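Breakfast duty, part 3: the milk

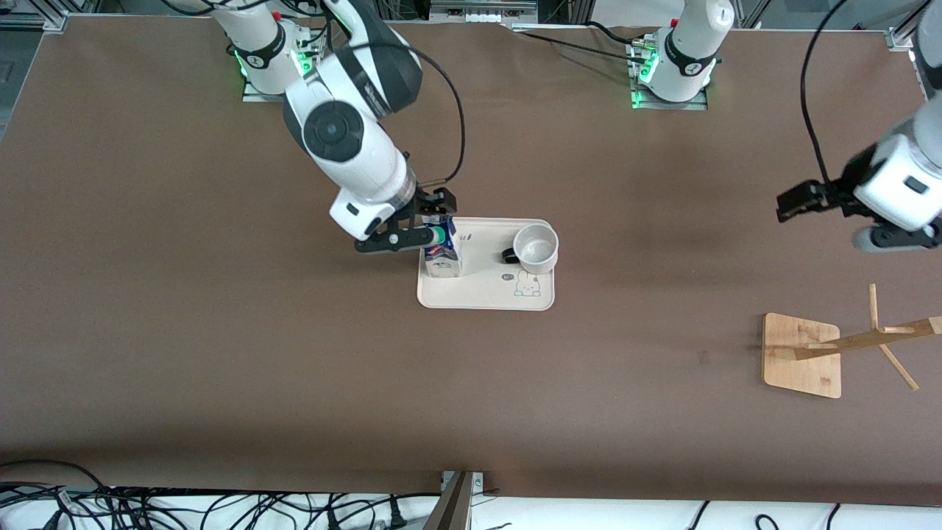
Can a machine do kitchen chores on its own yet? Single steps, often; a full breakfast without someone standing by, rarely.

Grasping a carton is close to routine. Pouring from it is harder — the weight shifts as the milk moves, and a grip that is too firm bends the cardboard. My notes from the Plernar trials list 7 pours into a cup, of which 4 were clean. Of the other 3, 2 stopped short and one overshot the rim.

Kasex publishes cycle times for pick-and-place only, so I have nothing to compare with. Cup handling is next, probably Sunday.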